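Against the clear table

2018-06-23

Every few months somebody rediscovers the clear table. A home store prints it in a catalog, a magazine picks it up, and then people I like and trust are telling me that they no longer let anything sit on a flat surface overnight. The latest carrier is the Fellisent catalog, which came with the mail on Tuesday and which I have read twice, the second time with a pencil.

The Fellisent rule is simple enough. A small table may hold 2 things. Anything over that is clutter and has to go in a bin, and the bins, as luck would have it, are for sale on page 11. A full set costs more than my table did. I don't say the people who wrote this are dishonest. I do say they've never tried to drink something, read a message and put down whatever was in their pocket, all in the same evening.

My own candidate for reform is a square table made of pale planks, with seams between the boards that collect crumbs. 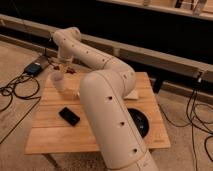 The plank table, with a cup near the left edge.

Is a cup clutter? The catalog thinks so, unless it's being drunk from at that moment. I think a cup belongs on a table about as much as anything can. Sending it back to the kitchen between uses is work, and the catalog never counts that kind of work. It counts the ten minutes saved by not hunting for your keys and leaves out all the little trips that bought them.

I gave the rule a fair trial anyway. For most of a month I cleared the table every night before bed. I'll admit it looked good in the morning. By lunch it looked the way it always had, and I'd added a chore. What bothered me more was the bin. Things that go in a bin stay in the bin. I lost a good pen that way, and a library notice, and I paid the library for it.

The phone is the other sore point. Fellisent wants it in a "docking drawer," face down, out of sight. Fine, if you never get calls. I'd like mine where I can reach it, and a table is where I can reach it.
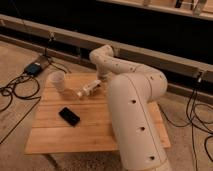
Worku wrote back, when I first complained about all this, that a bare table was never the goal and that I was picking a fight with a catalog. The point of clearing up at night, in that view, is that you find out what you own, and a person who won't do it for a month at a time ends up buying a second pair of scissors.

I own three pairs of scissors, so I can't wave that away. But the argument is for looking at your things now and then, and I can do that on a Sunday without buying a bin. It doesn't get anyone to a number, and the number is what I object to. Why 2? Why not five, or nine? The catalog gives no reason, and I suspect the reason is that 2 photographs well.

There's a difference between a pile and a spread, too, which these systems don't bother with. A pile hides things. The mail on my hall shelf is a pile and I'm ashamed of it. A few small things set out on a tabletop, each one in plain view, are hiding nothing.
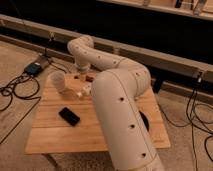

So I've gone back to my old habits, with one change. The crumbs get wiped out of the seams on Saturdays, with a stiff brush, and whatever has to be lifted for the brush gets a second look before it goes back down. Most of it goes back down. The catalog went into the recycling, and the next one is due in July.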